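Section 7: Fitting and setting the Clamer shelf bracket

Read this section through before you start. It covers the single bracket and the paired bracket. If you have the corner set, follow Section 5 first and come back here for the levelling.

Before you begin

Check what the wall is made of. The screws in the bag are for brick and solid block only. For plasterboard you will need hollow-wall fixings, sold separately under the Grascombe name or by any hardware shop. Old lath and plaster is difficult to judge from the surface, so drill a small test hole where the shelf will hide it.

You will need a drill, a 7 mm masonry bit, a pencil, a spirit level and a cross-head screwdriver. A second person is useful for long shelves.

CAUTION: Use a cable and pipe detector before drilling. Do not drill directly above or below a socket or light switch.

Marking out

1. Hold the back plate against the wall at the height you want. The top of the plate sits 3 cm below the top of the finished shelf.

2. Mark the upper hole only. Take the plate away.

3. Draw a level line from this mark to where the second bracket will go. Use the long edge of the spirit level and keep the pencil sharp.

4. Mark the upper hole for the second bracket on the line. Check the distance against the table on the inside of the box lid.

Note: on the Solís range the plate is turned the other way up, with the single hole at the bottom. The line should then be drawn through the lower mark.

Drilling and fixing

5. Drill both upper holes to the depth of the wall plug. A piece of tape round the bit makes a good depth mark. Clear the dust out before pushing the plugs in.

6. Fix each plate with one screw, tight enough to hold but loose enough to swing.

7. Set the plate upright with the level, mark the lower hole through it, then swing the plate aside and drill.

8. Plug the lower holes and put in the remaining screws. Tighten the upper screw first.

9. Hook the arm over the plate and press down until it clicks. If it does not click, lift it off and look for plaster or grit behind the lip.

CAUTION: Never hammer the arm down. The lip will bend and the bracket must then be replaced.

Levelling the shelf

Each arm has a small adjusting screw underneath, near the wall. Turning it clockwise raises the front of the shelf. Half a turn is usually plenty – go slowly and check the level after each adjustment. Adjust both arms by the same amount, or the board will twist.

Lay the board on the arms and leave it overnight before fixing it down. Timber that has been kept in a garage or shed can move a little once it is indoors. Fix the board from below with the short screws.

Loading

Put heavy things close to the wall and directly over the brackets. Check the screws again after a week, and then once a year. March is as good a month as any if you do a spring clean.

Spare arms and plates can be ordered by post. Write to Romana Skála in the parts office, giving the bracket size and the colour printed on the box label.

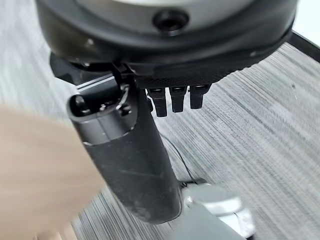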